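Tostex公布Ansari项目第一阶段结果：手把手教机器人，省下的工夫没有宣传里说的那么多
公司决定暂不将示教分拣引入退货产线，第二阶段只保留少数工位

Fultavton，11月——电子元器件回收与分拣企业Tostex今天公布了Ansari项目第一阶段的评估结果。该项目在公司的Fultavton厂区进行，内容是让操作员通过手动牵引和远程操控两种方式，把零件分拣的动作示范给机械臂，再由机械臂自行重复。评估的主要结论是：示教方式能让机械臂较快学会单一、摆放规整的抓放动作，但在零件混杂、朝向不定的情况下，目前的效果不足以支撑产线使用。Tostex据此决定，暂不将示教分拣引入退货零件产线，原定的扩建计划同时推迟。

项目负责人Atif Kakakhel表示：“我们立项的时候，听到最多的一句话是‘示范几遍它就会了’。几遍之后它确实会做点什么，可那跟我们要的分拣还差着一大截。这份结果我们照实发出来，包括不好看的部分。”

项目背景

Tostex的主要业务是接收各类设备厂商退回的零部件，经过辨认、初检和归类之后，转入翻新、拆解或报废流程。进厂的零件种类杂，批次小，同一批里常常既有按钮、电容这样的小件，也有开关电源一类带金属外壳的重件。传统的固定程序机械臂在这里一直不好用，换一批货就要重新编程，编程的时间往往比人工分完这批货还长。

示教的吸引力正在于此。按照业内常见的说法，操作员不必写程序，只要握住机械臂走一遍动作，或者坐在操控台前遥控着做一遍，系统就能从中学到规律。Tostex在立项前走访过几家同行，也看过不少演示。演示里机械臂动作流畅，桌面干净，零件摆得端正，成功率听上去都很高。公司内部对此有不同看法：产线部门担心演示条件与车间条件差得太远，设备部门则认为不试就永远没有答案。争论的结果是先做一个规模有限的试验，由产线部门参与制定评判标准，避免试验人员自己给自己打分。

Ansari项目由此成立。项目使用的操控与示教系统名为Kedus，由Tostex的设备部门自行搭建。Kedus把手动牵引和远程操控放在同一套软件里，操作员可以在两种方式之间切换，所有动作都被记录下来，供后续训练使用。需要说明的是，Kedus目前是一套内部工具，公司没有对外销售的安排，本新闻稿也不构成对它的推介。

示教怎么做，难在哪里

第一阶段共有24名操作员参加示教。他们当中有常年在分拣台工作的老员工，也有从文员岗位和仓储岗位抽调来的同事。挑选人员时有意让经验高低不一，目的是看示教质量对人的依赖有多大。答案是依赖很大，这一点后面还会谈到。

示教涉及30种零件，全部取自实际退货。每次示教的任务都相同：零件散放在台面上，操作员要把指定的那一件夹起，放进收纳盒。每次示教的时长上限为60秒，超时的记录作废。到第一阶段结束时，项目组共收集到约3,000条示教记录，其中一部分因为动作中断、夹取对象错误或传感数据缺失而没有用于训练。

手动牵引看上去最直观。操作员握住机械臂末端，带着它靠近零件，闭合夹爪，抬起，移到盒子上方，松开。新手上手很快，第一天就能完成整套动作。但项目组回看记录时发现，牵引动作里带着大量人自己察觉不到的习惯：有人喜欢从侧面切入，有人在夹取之前会停顿一下，用余光确认零件的朝向；还有人习惯把机械臂往自己身体一侧拉，结果路径总是绕一个没有必要的弯。这些习惯全部被系统当成了任务的一部分。训练之后的机械臂忠实地在夹取之前停顿，尽管它并没有在看什么。

远程操控的记录要干净一些，因为操作员不接触机械臂，只能通过画面判断位置。代价是慢，而且累。参加远程示教的同事普遍反映，最难掌握的是深浅：从夹爪上方的小型摄像头看下去，零件离指尖还有多远很难判断，只能依靠影子和反光来猜。一位仓储岗位的同事在反馈表上写道，她头两天总是夹空，后来学会了先看零件旁边的阴影，等夹爪的影子和零件的影子快要碰上时再合拢。这个办法很管用，但换一个照明角度就要重新适应。

项目组起初没有重视照明。分拣台的灯按照人工作业的标准布置，人眼在这种光线下毫无困难。到了摄像头里，情况就不同了。光滑的塑料盒底会出现一团白亮的反光，金属网罩上密密的小孔在某些角度下会连成一片，深色零件投下的影子有时比零件本身还显眼。人会自动忽略这些，学习得来的模型不会。第一轮训练结束之后，机械臂有几次对着盒子里的反光做出了夹取动作。项目组后来调整了灯位，问题减轻了，没有消失。

台面上的零件也并不配合。急停按钮的红色蘑菇头是圆的，下面连着黑色方座，倒在台面上时，夹红头容易滑，夹方座又要先弄清它朝哪边。电解电容是细圆柱，顺着轴向夹和横着夹完全是两回事。开关电源体积大，外壳是金属板，顶面布满圆孔，夹爪如果张得不够开，连试都不用试。操作员面对每一种零件都有自己的一套办法，这些办法往往彼此矛盾，系统把它们平均起来，得到的常常是一个谁都不会用的动作。

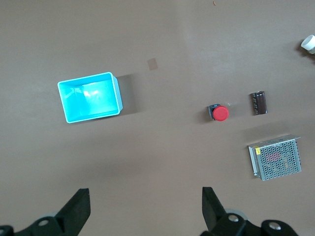
结果：会做的和不会做的

在零件单独摆放、朝向与示教时接近的条件下，训练后的机械臂能够稳定完成多数小件的抓放。产线部门在验收时给出的评语是“可以接受”。这一部分结果与项目组立项前看到的外部演示大体相符，Tostex对此没有异议：示教确实能在不写程序的前提下，让机械臂学会一个简单动作，准备时间也明显短于传统编程。

一旦条件放宽，结果就迅速变差。项目组在验收阶段安排了几类变化，包括改变零件朝向、移动收纳盒的位置、在台面上增加无关零件，以及更换灯光方向。其中影响最大的是移动收纳盒。在多数示教记录里，盒子的位置变化很小，操作员布置台面时出于顺手，总把它放在差不多的地方。机械臂于是学会了把零件送到那个地方，至于那里有没有盒子，它不太在意。验收人员把盒子挪开之后，机械臂照旧移到原来的位置，松开夹爪，零件落在了台面上。

增加无关零件的影响次之。当指定零件旁边还有其他颜色鲜明的物体时，机械臂有时会偏向后者。红色的按钮尤其容易吸引它，项目组怀疑这与按钮在示教记录中出现的频率有关，但没有足够的证据下结论。台面上的小标记和碎屑也曾引起误判，后来的验收改为每轮之前擦拭台面。产线部门对这项改动提出了保留意见，理由很直接：退货产线的台面不可能每轮都擦。

重件的结果最不理想。开关电源这类零件即使夹得住，抬起时也容易偏转，放入盒中时常磕碰盒沿。人在做同样的动作时会用手腕感觉重量，随时调整，而牵引示教记录下来的只有位置，力的信息在操作员握住机械臂的那一刻就混在了一起，分不清哪些是零件的重量，哪些是人手的力气。远程操控的记录里连这一点混杂的力都没有。项目组曾尝试给夹爪加装力传感器，安装后线缆多次干扰动作，第一阶段结束前没有得到可用的数据。

Atif Kakakhel说：“有人问我，再多收集一些数据会不会就好了。也许会。可是每一条数据都是一个人坐在那里做出来的，他本来可以把这件零件直接分掉。我们算账的时候不能把这部分人工当成免费的。”

关于“省人工”的说法

Tostex在立项时预期，示教能够减少工程师编程的工时，同时把一部分重复性分拣交给机械臂。第一阶段的工时记录显示，编程工时的确下降了，但示教、回看、剔除不合格记录和反复布置台面所占的工时抵消了其中的大部分。若把设备维护和培训也计算在内，第一阶段在试验工位上没有实现净节省。

公司认为，这一结果不能简单归咎于系统不成熟。即使机械臂的表现更好，示教工作本身也需要人来做，而且需要做得好的人。二十多名操作员之中，示教记录质量最高的几位恰恰是分拣台上最熟练的员工。让他们离开岗位去做示范，产线的产出会立即受到影响。反过来，由经验较浅的同事示教，记录中无效动作较多，训练出的机械臂也更不稳定。外界在谈论示教时，常把它描述成“人人都能教”。按照Tostex的经验，人人都能坐上去，教得好的是少数。

还有一个容易被忽略的问题是疲劳。远程操控要求操作员长时间盯着画面，手部保持小幅度动作。项目进行到中段时，有操作员反映手腕酸胀和视线模糊，项目组随后缩短了单次示教的时段，增加了轮换。轮换之后，不同人的操作风格交替出现在同一批记录里，又给训练带来了新的不一致。两头都要顾，目前没有找到令人满意的安排。

Tostex也注意到，部分员工对示教抱有疑虑，担心自己教会的机械臂日后会取代自己的岗位。公司在项目开始前与员工代表作过沟通，书面承诺第一阶段的示教记录不用于考核个人绩效，也不作为调整岗位的依据。这一承诺在第二阶段继续有效。就目前的结果来看，取代的问题离现实还很远，但公司认为员工提出这个问题是合理的，不应当等到技术成熟之后再来回答。

评判标准为什么要由产线来定

在发布本次结果之前，项目组内部就如何计算“成功”有过一段时间的争论。设备部门最初的做法是，只要零件最终进入盒子就算成功，中途夹空、重夹都不计。按照这个口径，第一阶段的数字相当好看。产线部门不同意，认为夹空重来在产线上意味着后面的零件要等，磕碰盒沿意味着零件外壳可能受损，而外壳受损的零件无法进入翻新流程，只能拆解。

最终采用的是产线部门的口径：一次夹取成功，途中不掉落，不触碰其他零件，放入盒中时没有明显磕碰，才算合格。两种口径之间的差距相当大。Tostex决定不公布单一的成功率数字，原因在于这一数字高度取决于口径和摆放条件，脱离条件引用很容易造成误解。公司愿意向有正当研究或采购需要的同行提供完整的验收记录，由对方自行判断。

Tostex在走访同行和阅读产品资料时，也很少看到对方说明成功是怎么计算的、失败的次数有没有剔除、台面由谁布置。公司建议正在考虑类似设备的企业，在观看演示时至少提出以下要求：请对方当场移动收纳盒；请对方换上自己带来的零件；请对方把灯光调到车间的实际状态；询问画面中的动作有多少由人在幕后遥控完成。最后一点尤其要问清楚。远程操控本身是正当的示教手段，但一段由人遥控完成的动作和一段机械臂自行完成的动作，在录像里看不出区别。

Kedus系统在设计上对这两种状态作了区分，记录文件中会标明每一段动作是由人操控还是由机械臂自行执行。项目组内部展示时曾经发生过混淆：一段远程示教的录像被误当作自主运行的录像播放，在场的管理人员一度以为项目已经成功。此后，所有内部录像都必须附带状态标识，没有标识的一律不得用于汇报。

第二阶段的安排

Tostex将继续进行Ansari项目，但规模缩小。第二阶段只保留小件分拣工位，重件全部退回人工处理。收纳盒的位置、照明方向和台面杂物将作为变量写入示教计划，每次示教之前由软件给出摆放要求，操作员按要求布置，避免再次出现盒子总在同一个地方的情况。示教人员将从熟练员工中自愿报名产生，公司为此安排替岗，替岗产生的工时计入项目成本。

力传感器的试验会单独进行，在取得可用数据之前不与分拣任务合并。项目组还计划比较两种示教方式的混合用法，例如由手动牵引给出大致路径，再由远程操控修正夹取的最后一小段。早期的几次尝试看上去有一定希望，但次数太少，公司目前不对其效果作任何判断。

原定在退货产线增设示教工位的扩建计划推迟，重新启动的时间取决于第二阶段的验收结果，公司不设预定日期。已经采购的机械臂将留在试验区使用，不转入产线。产线部门继续拥有验收的否决权。

Atif Kakakhel表示：“我个人对这个方向还抱着一点希望，但我不想拿希望去换预算。第二阶段如果盒子一挪它还是找不着，那我们就停下来，把台子还给分拣组。”

Tostex同时表示，本次公布的结果仅反映Fultavton厂区的试验条件，不代表对其他企业产品的评价。公司在试验中没有测试任何第三方的商用示教系统，也无意就其性能发表意见。同行如在类似条件下取得了更好的结果，Tostex希望了解对方的台面是如何布置的，以及对方采用了何种验收口径。

关于Tostex

Tostex从事退货电子零部件的接收、辨认、初检、分拣与翻新，在Fultavton设有厂区。公司的客户包括设备制造商、维修服务商和零部件经销商。Ansari项目由公司设备部门与产线部门共同管理，经费全部来自公司自有资金。

媒体说明

Ansari项目第一阶段的验收口径说明、台面布置要求和示教人员反馈摘要可向公司索取，反馈摘要已隐去个人信息。示教记录的原始数据涉及客户退货信息，不对外提供。试验区接受媒体预约参观，参观期间机械臂按照当天的试验计划运行，公司不另行安排演示动作，也不保证参观者能看到成功的抓取。来访者可以自带小型零件，经安全检查之后放上台面。

采访Atif Kakakhel先生，请联系Tostex公司传播部门，并注明所属媒体及希望了解的问题。

（完）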